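About Nondside

We teach robots to tidy up, mostly by doing it for them first.

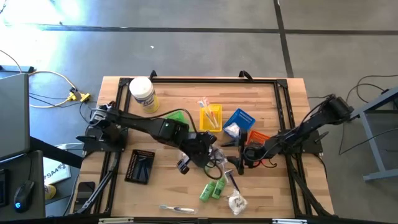 Nondside began in a rented unit in Nornville, with two arms, one table and a firm belief that sorting a wash bag would take an afternoon. That was in August. We are still sorting wash bags, though we now do it with a good deal more respect for the toothbrush.

Our work is easy to explain at parties and hard to make sound impressive. A person guides a pair of arms through a small household job: pick up the razor, pass it across, put it in the basket, try not to fling it. The arms' movements are recorded. Then the person puts everything back in a slightly different mess and does it again. After 100 good runs of one task we let the robot have a go alone, and after that we usually go back and record some more.

What we teach

Small things, chiefly. Toiletries, clear plastic bags, little bottles that roll. Factories have been moving big, identical boxes by machine for years and don't need us. A bathroom shelf is another matter, and so is a bag you can see through, which is a misery for cameras and a fair test of patience for everyone else.

We call our recording set-up Ekham. It handles both guided-by-hand sessions and remote ones, where the operator sits at a desk and steers from there. Beginners prefer the first. People who grew up with a games console prefer the second and are insufferable for a week or so.

Who we are

There are 11 of us. Padmavathi Mathew started the company after a long spell writing software for warehouse conveyors — straight ones, she likes to point out, with no opinions. She still takes a turn at the arms and has the neatest bag-opening technique in the building.

Do-yoon Kwon runs the operators and decides which recordings are fit to keep. Of the first 544 he looked at, he kept 103. The rest taught us plenty about Padmavathi's early bag-opening technique.

Most of our operators had never touched a robot before they joined. We've had a pastry cook, a piano tuner and a retired dental nurse, who was quietly better than all of us by lunchtime.

Working with us

We record tasks for research groups and for firms building robots for homes and care settings. Send us the objects and tell us what "finished" looks like. The second part takes longer than people expect, and we're happy to argue it through with you over tea.

Visitors are welcome by arrangement. You may be asked to have a go.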